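居民互助问答 > 住房与租赁 > 退租与押金

退租时自带物品与房东物品如何区分登记,押金扣款有异议应如何处理

提问者:迁居中的住户

各位好。本人租住于 Castance 公寓北楼一套一居室,租约将于四月到期,不再续租。签约时缴纳押金 2,000 元,合同附有一份《室内设施清单》,但清单内容较为简略,仅列明床、衣柜、空调、热水器、餐桌等大件,小件物品只写了“其他附属用品若干”一句。

入住期间,本人陆续添置了一些小家电及日用品,部分与房东原有物品放在一处,时间一长,已难以逐一分清。近日物业管理处通知,退租验房由管理公司派员进行,验房后十个工作日内出具结算单。邻居退租时曾因一件小电器的归属与管理公司发生争执,最终在押金中被扣除一笔费用,本人不希望出现同类情况。

现就以下事项请教:

一、合同清单未写明的小件物品,退租时以何为准?

二、自行添置的物品如无购买凭证,应如何证明?

三、如结算单上出现不认可的扣款,应在什么期限内、以何种方式提出?

四、墙面有轻微使用痕迹,是否属于应由承租人承担的损坏?

请熟悉流程的住户或工作人员予以解答,谢谢。

Sarita Tiwari 的回复(住房事务版块志愿解答员)

您好。您所提四项问题,在本版块中均属常见,现逐项答复如下。以下意见供参考,具体以您所签合同及当地有关规定为准。

关于清单未列明的物品

合同清单是双方交接的主要依据。清单写明的物品,承租人应按清单返还;清单未写明的物品,主张该物品属于自己的一方,一般应当提供相应依据。“其他附属用品若干”的表述过于笼统,单凭这一句,很难认定某一件具体物品在交付时即已存在。管理公司如主张某件小电器为房屋原有,可请其出示入住时的验房记录或照片。

建议您在验房之前主动制作一份补充清单,将室内小件物品分为“房东原有”“本人添置”“归属待确认”三栏,提前以书面形式发送管理公司,请其在验房前回复。对方如未提出异议,验房当日可将该清单打印两份,双方签字,各执一份。

关于购买凭证

购买凭证不限于发票。网络平台的订单截图、付款记录、保修卡、与亲友的转账及聊天记录,均可作为辅助材料。订单记录中应尽量包含商品名称、下单日期及收货地址。如物品系他人赠与,可请赠与人出具一份简短说明并签名。

部分平台对较早的订单会作归档处理,在常规页面中查询不到,需进入历史订单或联系客服调取。此项工作耗时较长,宜尽早进行。

关于登记的具体步骤

下列步骤系根据本版块历次讨论整理,适用于一般的一居室或两居室住房。

第一步:确定登记范围

以房间为单位,依次登记厨房、卫生间、卧室、客厅及阳台。柜内、抽屉内及床下物品应一并纳入。公共走廊中由本户使用的鞋柜、伞架等,如系自行购置,亦应注明。

第二步:集中归属易混淆的小件物品

吹风机、台灯、插线板、电水壶、胶带及工具等物品体积小、流动性大,最易在退租时产生争议。宜将此类物品集中放置于桌面,逐件登记名称、颜色及外观状况,随后拍照留存。电器应连同电源线一并登记。
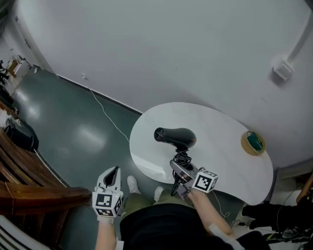 第三步:标注与分装

属于本人的物品,登记完成后即可装箱,箱外注明房间及箱号,箱号与清单编号保持一致。属于房东的物品应放回原处,不宜装箱,以免搬运时误带。归属待确认的物品单独放置,在管理公司答复之前不作处理。

第四步:记录表计读数

水、电、燃气表读数应在验房当日由双方共同确认。举例而言,如电表读数为 1,202,即应在交接单上照实填写,并由双方在数字旁签字。如当日燃气表不便查看,可约定由燃气公司抄表数为准,并在交接单备注栏中写明。

第五步:交还钥匙及门禁卡

钥匙、门禁卡、信箱钥匙及停车凭证的数量应在交接单上分别列出。实践中,因交接单仅写“钥匙一套”而就门禁卡补办费发生争议的情形时有出现。如曾自行配制钥匙,应一并交还。

关于结算单异议

首先查阅合同中有无异议期限的约定。有约定的,应在约定期限内提出;无约定的,建议在收到结算单后尽快以书面形式提出,不宜仅以电话沟通。异议函中应写明:房屋地址、承租人姓名、结算单日期、不认可的扣款项目及金额、理由及所附材料。可参考下列文字:

“贵司出具的结算单中,关于某项物品的扣款,本人不予认可。该物品由本人自行购置,订单记录见附件。请贵司于收函后复核,并将相应款项退还至本人原付款账户。”

管理公司如坚持扣款,可要求其提供扣款计算依据,包括维修报价或购置凭证。仍无法达成一致的,可向所在街道的调解机构申请调解,或通过其他法律途径解决。金额较小的争议,多数在调解阶段即可了结。

关于墙面痕迹

通常区分正常使用损耗与人为损坏。家具靠墙放置留下的浅印、因日照造成的颜色变化,一般视为正常损耗。钻孔、大面积污渍、涂鸦及因漏水未及时报修造成的霉变,则可能需要承租人承担修复费用。即使属于人为损坏,扣款亦应与实际修复范围相当。仅一面墙有一处孔洞而按全屋重新粉刷计费的,可以提出异议。

另提示,粘贴挂钩拆除时易带落墙漆。可先以吹风机低温档对背胶适当加热,再沿墙面缓慢揭下。操作前请先选取不显眼处试行。

以上,如有补充情况,请在本帖下方说明。

北楼老住户 的回复

补充两点 Castance 北楼的情况。

管理处目前委托 Agarwal 物业服务部办理验房,验房人员使用统一表格,表格最后一页有“承租人意见”栏,面积不大,但可以填写。本人去年退租时即在该栏写明“对厨房台面划痕的认定不予认可”,后续申诉时该记录起到了作用。不填写而直接签字的,视为认可全部内容,请务必留意。

验房时段分上午与下午,建议预约上午。下午光线较暗,北向房间的墙面状况不易看清,双方容易各执一词。

另,搬家车辆进入小区需提前在 Didavau 门岗登记车牌,货梯使用需另行预约,两项手续不在同一窗口办理。货梯保护垫由管理处提供,使用后应归还。纸箱等包装废弃物不得堆放于楼道,否则可能从押金中扣除清运费。

用户 Trarkberg 的回复

同意楼上关于意见栏的说法。至于小件物品,个人认为不必过于复杂,价值不高的留下即可,为一件小电器往来函件并不划算。押金本人当时等候较久,打了几次电话后到账。

迁居中的住户 的补充

感谢各位答复。本人已按 Sarita Tiwari 所述格式着手制作补充清单,并向管理处索取入住时的验房记录。管理处答复称记录存于旧系统,需调阅,尚未给出时间。

另有一事请教:合同附件清单中有一把餐椅,入住首月即因椅腿松动报修,维修人员取走后未再送回,当时仅有电话沟通,没有单据。此类情形在清单中应如何填写?

Sarita Tiwari 的回复

建议在补充清单中单列一行,填写“餐椅一把,入住首月报修,由维修人员取走,未返还”,并注明当时联系的电话号码。通话记录可向通信运营商申请查询,但可查询的期限有限,请尽快办理。同时可请管理处查阅当月的报修登记,报修登记与验房记录通常分开保存,可分别提出申请。

该项应在验房之前以书面形式告知对方,并请对方书面回复。验房当日如仍未收到回复,请在“承租人意见”栏中再次写明。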